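Using Your Hutell Laundry Basket

1. Set the basket on a smooth, level floor and leave yourself a little elbow room.
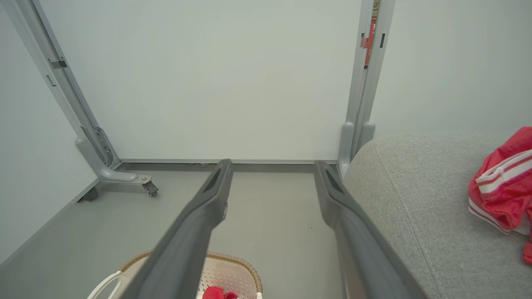
2. Drop clothes in loosely, please, up to 5 kg.

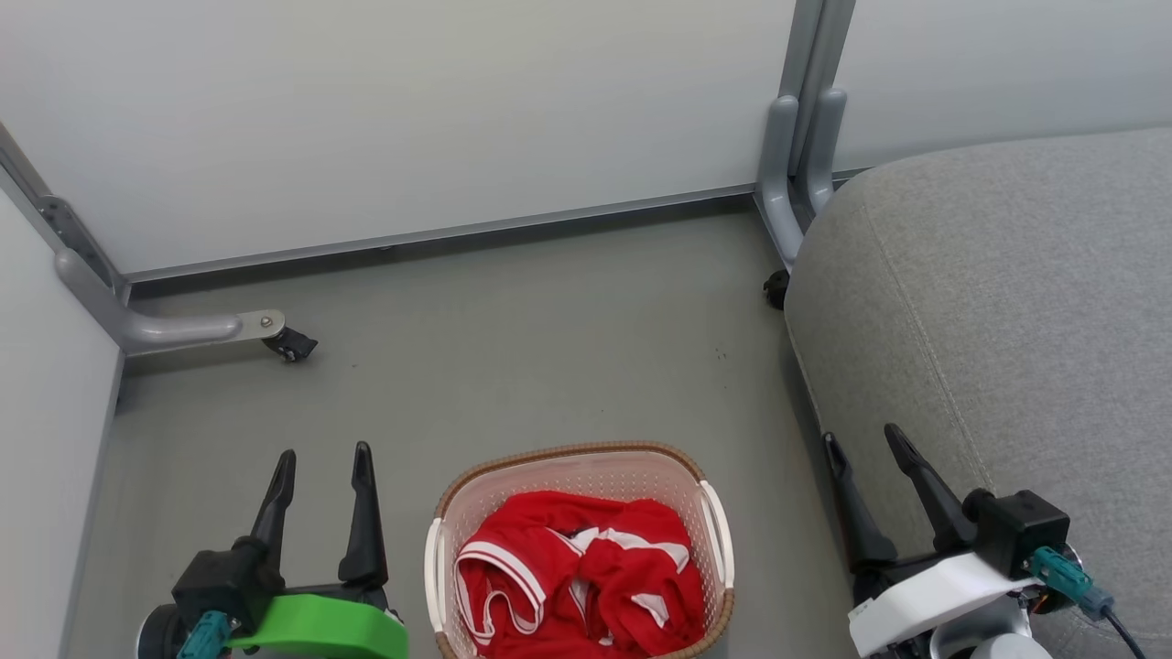

Caution: Bright colors can bleed, so do be choosy about what shares a load. Red things with white trim, like the heap in this basket, deserve a cold wash of their own.

3. Lift by both handles, nice and easy.

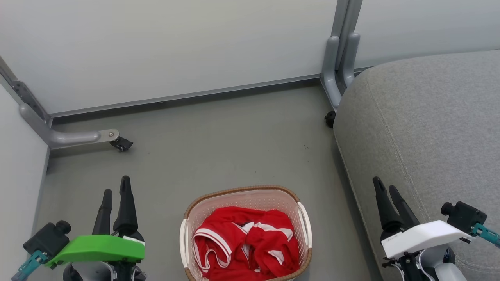 Note: Wipe the rim on Monday, or whenever you remember!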